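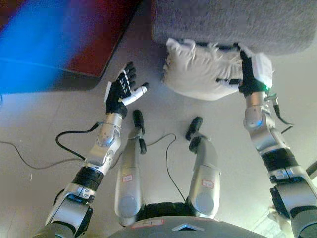
Brazos plateados y mano abierta sobre el suelo gris.

Quiénes somos

Wurkard es un taller y concesionario independiente dedicado a la venta, el mantenimiento y la reparación de automóviles híbridos y eléctricos. Empezamos con 2 elevadores en una nave alquilada y hoy trabajamos en un local propio de 500 metros cuadrados, con recepción, zona de diagnóstico y almacén de recambios.

La empresa la dirige Cuiping Han, ingeniera mecánica, que antes trabajó en el área de posventa de un importador. Ella sigue revisando los presupuestos de más de un día de trabajo y atiende a los clientes por la mañana, de ocho a once.

Vendemos vehículos de ocasión con revisión completa. Cada coche pasa por una lista de 109 comprobaciones que incluye el estado de la batería, los frenos, la suspensión, la climatización y la electrónica del habitáculo. El informe se entrega impreso antes de firmar el contrato, también si el cliente decide no comprar.

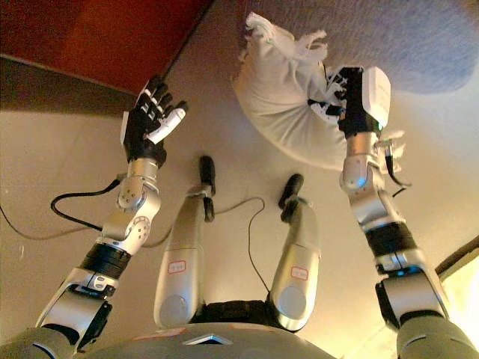

En el taller hacemos mantenimiento periódico, alineación, cambio de neumáticos y sustitución de módulos de batería. Para la chapa y la pintura colaboramos con Potinen, que recoge y devuelve el vehículo en nuestras instalaciones. Las tapicerías de cuero las enviamos a Orkwood.

El año pasado entregamos 212 coches. La mayoría fueron berlinas y todocaminos de tamaño medio, con garantía ampliable.

Desde septiembre ofrecemos además el plan Ren, una cuota mensual que cubre revisiones, neumáticos y vehículo de sustitución. Las condiciones se pueden pedir en recepción o por correo electrónico.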